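Why do plates have rims?

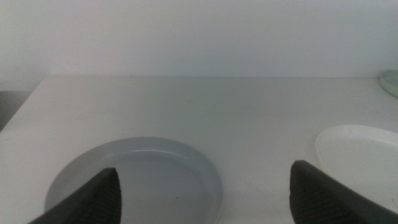 A grey plate and a white dish on a white table. Look for the thin bright line on the plate's raised rim.

I was doing the drying up the other night when my nephew Archie asked me why plates have that little raised bit all the way round the edge. I opened my mouth to answer and - well, nothing came out! So I went and did some reading, and then I did some messing about with gravy.

Let's start with the gravy. A runny sauce spreads out when you pour it, because gravity pulls it down until it is as flat as it can get. On a perfectly flat sheet, it would keep creeping towards the edge and drip into your lap. A rim is a tiny wall. It only has to be a bit higher than the gravy to stop it.

The flat part inside the rim is called the well (I love that, it sounds like you could drop a bucket down it). Your dinner sits in there and the peas mostly stay put.

A dish is a bit different. The white one in the photo is oval and shallow, and its middle dips down like a very gentle valley. Put a grape near the side of a dish like that and it will probably roll towards the middle. We tried it at home with 37 grapes, one after another, and Archie ate the lot.

Now for the shiny part. Many plates and dishes are made of clay that has been baked in a very hot oven called a kiln. Potters often cover the clay with glaze, a runny coating that turns into a thin layer of glass in the heat. Glass is smooth, so light bounces off it neatly, and sauce washes off without soaking in.

Want to try something? Ask a grown-up for a plate with a rim and a flat baking tray. Pour 6 teaspoons of water into the middle of each one, then tip them very slightly over the sink. Which one spills first? Have a go with a bowl too - Archie says it's cheating, but I think it counts.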